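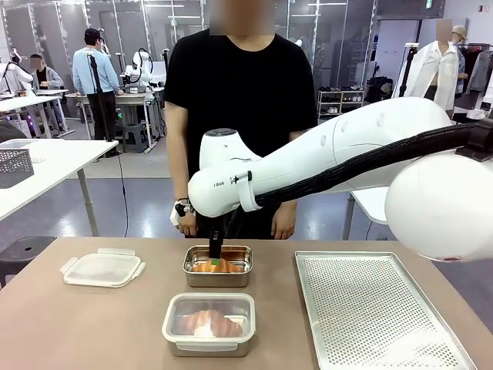 Diary of the Relocation, Iltari Reading Room
September 11, 2019

The reading room opened to the public at 11 this morning, one hour later than posted. The delay was caused by the front door, which had swollen again overnight and could not be unlocked from the street side. Patrons were admitted through the courtyard. A carpenter has been asked to plane the lower edge before the weekend.

The transfer of the map collection from the Cilico building continued. A total of 477 sheets have now been received and placed in flat storage, and 4 remain with the bindery for repair. The sheets listed in July as missing from the Nyitrai survey were found in a drawer marked for duplicates. They are complete, though the margins of the river section have yellowed more than the rest. The catalog entry has been corrected.

Humidity in the lower store was higher than the institution would like. The second dehumidifier was moved there at noon and its tank emptied before closing. Until readings settle, no material is to be shelved against the north wall — this includes the newspapers, which are to stay on the carts.

A letter was received from Prirnum regarding the shelving order. The firm proposes to deliver the remaining 7 bays in a darker gray than the first set. The proposal was declined by return mail. Matching shelving was specified in the contract, and the institution sees no cause to depart from it.

Visitors were few in the afternoon. One asked for parish maps of the lower valley and was well satisfied with what could be brought up. Another objected to the new rule on pens, and was lent a pencil.

The clock above the issue desk is still slow. Lights out and alarm set at the usual hour.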